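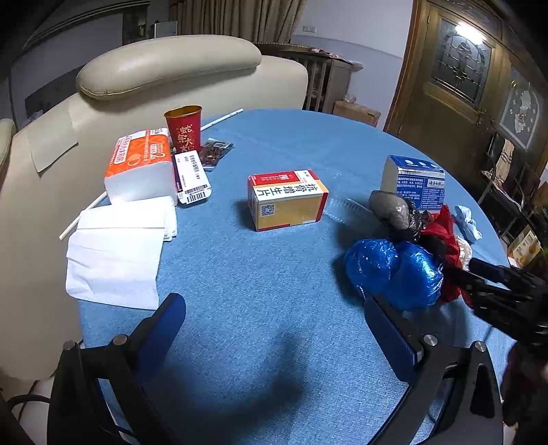
The Table That Holds Everything

Every household has a surface that has given up. In ours it was a round table by the window, bought for meals, and for the first month or so meals were what it got. Then a box of tablets came to rest on it after a pharmacy run. A packet of tissues joined the tablets. By August we were eating on the sofa with plates on our knees, like people waiting out a flood.

I have been thinking about tables like this for most of a year, ever since I started asking friends whether I could look at theirs. People will show you their bank balance sooner. They say yes and then they ask for twenty minutes, and you hear drawers closing.

The round ones are the worst. A rectangular table has ends, and things pushed to the end of a table look exiled, so eventually somebody feels bad and puts them away. A round table has no end. Everything on it is more or less in the middle, and everything in the middle looks as if it has a right to be there. Put a good thick cloth over it, blue for preference, and it even looks like a display.

The medicine goes first

Medicine is always the founding settler. The box of tablets is there because they have to be taken with food, and the food used to be there. The one at the start of this piece, yellow and red and labeled 抗骨增生片, is the sort of thing that lands in the center of a table and governs it. A slim white carton leans on the tissues nearby. Cartons are sociable and like to be found in groups.

Martti Suominen, a retired piano tuner who lives up the hill in Birkgate, keeps his medicine on the dining table on principle. He tried a cabinet for a while and forgot it was a cabinet. "I opened it in spring looking for a light bulb," he told me, "and there were my eye drops from Christmas." Now the boxes stand beside the fruit bowl, and he takes what he is supposed to take. The fruit he forgets.

I have some sympathy for this. The magazines that tell you to clear every surface are written for people whose knees work. If you need a thing twice a day, a closed door is one more chance to miss it, and a box you can see from the kettle does half your remembering for you. The trouble is the company it keeps. Old packets sit in with the new ones, and a carton you finished long ago looks exactly as busy as the one you opened this morning. Martti shakes them. The ones that don't rattle get thrown out, a system that works for everything except liquids.

A cup for luck

Then there is the holiday cup. You will know it if you have ever been to a New Year party with a proper host. Ours is red paper with gold decorations and a gold rim, and it says 蛇年大吉, great luck in the Year of the Snake. It is a disposable cup in the sense that a wedding dress is a one-day garment. Throwing out a cup that wishes you luck seems like asking for it.

Kamonchanok Nuchit, who runs the housewares counter at Canpolat and has strong feelings about paper goods, says festive cups survive in homes long after the plates and napkins that came with them. She has seen them holding pens, buttons, spare keys and, in one apartment, a succulent. She sold 239 packs of red and gold ones last season and is fairly sure most of them are still out there. "Nobody buys a cup like that to drink from," she said, and then admitted she had three at home, one of them full of rubber bands.

Her advice, for what it is worth, is to let the cup work. Give it the small flat things that otherwise slide around under the boxes: the sachets, the receipt you need for one more week. Once it is full, you empty it. I asked how often she empties hers and she went to serve a customer.

The tissue problem

Tissues are harder. In theory they are the tidiest thing on the table, a neat brick in a bright wrapper. In practice there is the pack, and then there is whatever has come out of the pack. A folded wad, fit for use. A wider sheet beside it, opened and creased and of uncertain status. Was it for a spill? Was it a placemat? You can't put it back and it seems a waste to throw it out, so it stays where it is and becomes a sort of local weather.

I bought a cover for our tissues, a gray felt thing from a firm called Gedura that makes very little else. It cost 18 dollars and looks like a small headstone. The tissues inside are perfectly neat. The tissues outside it are exactly as they were before.

What worked, for a while

I did try the tray. All the tidying writers recommend a tray, on the theory that six things on a tray are a collection. Zuvitow sells one for 79 dollars in pale ash, and I stood in the shop for a long time holding it before going home and using the lid of a cookie tin. The medicine went on the lid. The cup went on the lid. I felt tremendous. Within a week there was a second, smaller table's worth of things around the outside of the lid, and my husband asked politely whether the cookies had a bottom half somewhere.

We have settled since then on a truce. Half the cloth is for plates. The other half can do what it likes, and once a month I lift everything off, shake the cloth out of the back door, and put back what is still being used. The tablets return. The cup returns. Last time I found a cough drop, two pen caps and a birthday card I had apparently meant to send.

I mailed the card. It was only for my sister, and she still has a table full of Easter.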